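Mirjam Thaler has spent most of the past year on one question: how much of a two-arm demonstration has to be thrown away before the rest becomes useful. Her method, which the group calls Trirnico, is a filter. It sits between recording and training and scores every short stretch of a teleoperated episode by how well the motion in it can be predicted from the camera views alone.

"People record, and then they train on everything," she says. "If the operator hesitates for two seconds, the hesitation goes into the data. The policy learns to hesitate, and it doesn't know why."

The work was done at Pritix with Konrad Eder, who built the recording software, and Nurhan Şimşekoğlu, who ran the evaluation. The task was chosen to be dull. Small stationery items are spread on a table, and two arms have to sort them: writing instruments to one side, everything else to the other. Some items lie closer to one arm and some can be reached by both. The operator decides which arm moves, and that decision was the part Thaler wanted to study.

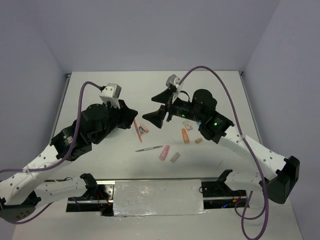 "With one arm you can hide a lot," Eder says. "With two, there is always the question of what the other one is doing while it waits. In our first batch it drifted. The operator was watching the active side and let the other hand sink a little. You don't see it on playback unless you look for it."

The first batch came to 3,689 episodes. Each was cut into windows of 256 time steps, and a small model was trained to predict the next window's joint positions from the images and the current pose. Windows where the prediction error was high on the waiting arm and low on the active arm were marked as drift. Windows where it was high on both were kept, as these turned out mostly to be real choices – a change of target, or a second attempt at a grasp.

I asked whether this does not risk removing rare but correct behaviour. Thaler says that it does, and that the threshold was set with this in mind.

"A fixed threshold was bad. It removed nearly all the handovers. We now set it per operator, from their own spread. There were 11 operators, and the most careful one and the quickest one have very different error curves. If you pool them, you end up penalising the quick one for being quick."

Şimşekoğlu's evaluation compared 3 policies with the same architecture and the same number of training steps: one trained on all episodes, one on a random subset of the same size as the filtered set, and one on the filtered set. The random subset was the comparison she insisted on. Without it, she says, a gain could come from nothing more than seeing each remaining window more often.

The filtered policy cleared the table more often than either of the others. The random subset did slightly worse than the full set. Şimşekoğlu does not want the size of the gain quoted before the second site has repeated the test.

"I trust the order of the three," she says. "I don't yet trust the distance between them."

Most of the remaining failures are at the grasp. Thin items are harder than thick ones, and the view from the wrist loses part of an object once the fingers close in on it. The group tried to let the opposite arm's camera fill in, with mixed results.
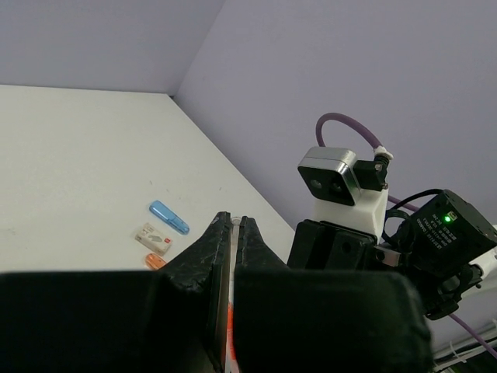 Wrist view over the fingers of one gripper, with the other arm and its camera at right.

"The other arm is often in the picture, and that is a mixed blessing," Thaler says. "The model can use it as a cue for what comes next. It can also lean on it too much. When we masked the other arm in the wrist images, drift detection got worse, but grasping was unchanged. So the two problems use different information, and we had been treating them as one."

The next round will be run at Telow under Haiyan Tian, with new operators and the thresholds computed from scratch. Eder is rewriting the recorder so that scores are available during a session. He is cautious about showing them to the operator.

"If you put a number on a screen, people will drive to the number. I would show it to whoever supervises, and only after the episode is closed."

The group plans to release the filter code in November. The episodes will follow if storage can be arranged.

Comments (3)

Siobhán Tierney
Was the prediction model trained on the same episodes it later scored? If so, I would expect it to have memorised some of the drift, particularly for operators with many sessions.

Konrad Eder
Reply to Siobhán Tierney: No, scoring is done on held-out folds, split by session. We did try it without the split and the drift scores came out flatter, as you would expect.

fuchs_bench
We saw the same sagging on the idle side with a different leader arm. Stiffening the follower's hold helped a bit, but then the first movement after a pause was jerky. May 3, 2026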